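**Desk cup** (also *desk tumbler*, *office cup*). Any clear drinking vessel kept beside a keyboard during work. Usually holds water. Sometimes glass, more often plastic, and hard to tell apart at arm's length. Entry covers the clear kind only; for mugs see *Mug*.

## Form

Straight or slightly flared wall, open rim, flat or shallow-domed base. The base is the thickest part and tends to look milky even when the wall is fully see-through. Faint rings in the base are common and are often taken for scratches. Mostly they come from molding or from the way the bottom curves.

Drops cling to the outside wall. Two sources: a splash during filling, or moisture from the air settling on a cold cup. The second kind runs down and leaves a ring on the desk, worst on white tops where it dries to a grey outline.

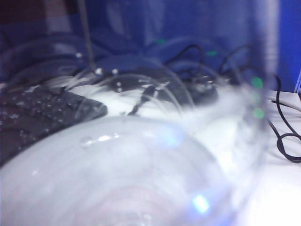

## Sizes

No fixed standard. The Kenitz supply list, much copied by small offices, gives a "tall clear" and a "short clear" and leaves it at that. Jostness sells its plastic tumbler in sleeves of 6 and cartons of 60. Bulk buyers order by the 200.

Tall cups need fewer refills but tip easier. Short ones get forgotten behind the monitor.

## Placement

Old rule: drink on the opposite side from the mouse. Works for right-handers with a narrow keyboard, less well for anyone else. Common spots:

- behind the keyboard, center. Out of elbow range, but anything spilled runs toward the keys if the desk slopes
- beside the keyboard, within reach. Most usual, most spills
- separate shelf or side table. Safest, seldom kept up past the first week

Small electronics on the same table (chargers, hubs, anything with a power light) should sit farther back then the cup, or be raised on a stand. Cables count too. A wet plug is a bigger problem than a wet key.

## Spills

Unplug first, then tip the keyboard upside down over a towel. Leave it that way overnight. No hair dryer on high, the heat warps key caps. Plain water usually does little harm if caught early; juice and sweet coffee leave a sticky layer and the keys have to come off.

The Prorkham office survey collected 2,000 replies on desk habits. Drinks came out as the top cause of replaced keyboards, ahead of crumbs. Survey did not separate open cups from lidded ones, a gap often complained of.

## Care

Clear plastic goes cloudy with age, quicker in a hot dishwasher. Hand wash, mild soap, soft cloth. Hard-water film comes off with white vinegar and a rinse. Glass takes more heat but chips at the rim; throw out a chipped one. Air dry upside down on a rack, not on a flat counter, where damp air gets traped inside.
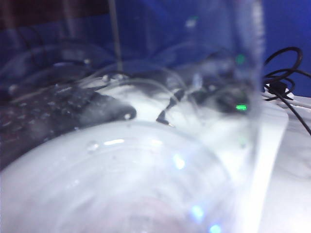 Ong disagrees with the placement advice above and holds that an open cup has no place on a keyboard table at all, lidded bottles only, with clear cups kept to the kitchen. The view has some following in shared offices. Critics reply that bottles get washed less often and start to smell by Friday.

## See also

- Coaster
- Keyboard cover
- Mug
- Water ring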